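03/09/2020

Finds lab, Estmont. Bench 2. Notes on the Fletano material, carrying on from where the last page got wet.

In by half eight, key stuck again. Kettle before anything. Then unpacked the second crate from the Fletano field and checked bags against the site list. 156 bags on the list, 156 in the crate, so somebody was having a good day for once. Fourteen of them have pencil labels that have gone faint, rewrote those straight away in pen on Tyvek slips and left the old slips inside as well. Please don't bin the old ones. They are the only thing with the digger's own handwriting and it has settled arguments before.

Washing. Pottery only this morning. Grey sandy ware mostly, a bit of shelly, one base that looked nice until the water got at it and it shed a whole face. Stopped washing the shelly after that. Dry brush only for the rest of that context, I've put a red sticker on the tray. Soft toothbrush, not the nail brush, the nail brush is for tile.

Context 14 (ditch fill, upper). All sorts. Roman grey ware, two or three bits of green glazed that have to be medieval, and a clay pipe stem. Plough has clearly been through it. Don't want anybody dating the ditch on this lot. Lower fill is cleaner and much duller, which is what we'd hope for.

Copper alloy. Three pieces from the lower fill, all small. One is a pin shaft with no head. One is a flat strip with what might be a rivet hole at one end, or might be corrosion eating through, won't know till it's been X-rayed. Third is a lump. Weighed, bagged with silica gel, into the dry box. Humidity strip in the box was already starting to turn so I changed the gel for the lot. The used gel is in the oven tray by the door, NEEDS DRYING OUT, do not put it back in the tub.

The brooch. Right. The one everybody wants to see. Got it under the microscope for most of an hour. Soil is packed hard behind the spring and I'm not going to rush it. Wooden cocktail stick and a drop of alcohol at a time, then stop and look. Took off maybe a third of what's on the front. There's a line of punched dots along one edge that wasn't on the site drawing, so the drawing wants redoing. No sign of gilding so far. There's a pale patch near the foot I thought was tinning, but it went dull when it dried so now I'm less sure. Leave it alone till the X-ray comes back.

There's something fibrous in the corrosion on the back. Could be mineralised textile, could be root. Looks too regular for root but I've said that before and been wrong (see April, the "basket"). Have NOT touched it. Photographed at three magnifications, files are on the shared drive in the brooch folder. Whoever does the back next, please don't use any alcohol within a finger's width of it.

Iron. Nails, nails, nails. One thing that isn't a nail, long and curved at one end, sickle tip or a bit of bucket handle. X-ray pile.

X-ray. Rang Wovier, they can take a batch but want everything flat packed in single layers, foam cut out, number showing from above. Last time we sent it in a cake tin and they were not pleased. Have cut foam for the brooch, the strip and the curved iron. Rest of the nails can go in any old how as long as the numbers are the right way up. Form half filled in, still needs the weights. I couldn't read my own 7s.

Bone. Unwashed, untouched. Smells fine. Someone has put the skull fragments in with the ribs from the next context along, I've seperated them by the labels but the fit wants checking by someone who knows sheep.

Soil samples. Two tubs from the pit beside the ditch, both over ten litres. Ran the first through the flotation tank this afternoon. Charcoal, a few cereal grains, snails. Pump is losing pressure after a while and needs the filter rinsing half way through, which means turning off and starting again. Flot is drying on the rack in the muslin, tagged. Second tub not started. 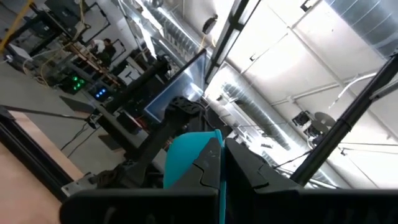
Heavy residue from the first tub is on the big tray by the radiator. Sort it when properly dry, not before, damp grit hides everything. Magnet over it first. There was hammerscale in the residue from the Ackah pit and if there's any here it changes what we say about the burning, as at the moment the story is "somebody had a bonfire" and thats about as far as it goes.

Boxes. We are nearly out of the shallow ones. The deep ones are no use for metal, stuff gets piled up and the bottom layer suffers. Also out of the small grip bags with the write-on panel. Ordered neither, no order number yet.

Database. Entered contexts 11 to 14. It won't accept a find with two materials so the knife with the bone handle is in as iron, with a note. If you search for worked bone you will not find it. Needs sorting before the museum gets its copy or we will lose the thing entirely.

Side thought before I forget. The site plan has the ditch turning a corner just beyond the edge of the trench, but the brooch spot and the three copper bits all fall on the straight stretch, quite close together. Might be one lost purse or one grave or nothing. If there was a burial I'd want to see bone with it and there is none from that stretch, though the soil is acid up that end, so absence doesn't mean much. Ask for the levels. They weren't on the sheet that came with the crate and I need them before I plot anything.

Still to do:
finish weights on the Wovier form
redraw brooch front with the dots on
second soil tub, clean pump filter first
dry the gel
bone fit
grip bags, shallow boxes
levels from site

Locked dry box, microscope covered, tank drained. Left the extractor running for the muslin, switch it off when you're in.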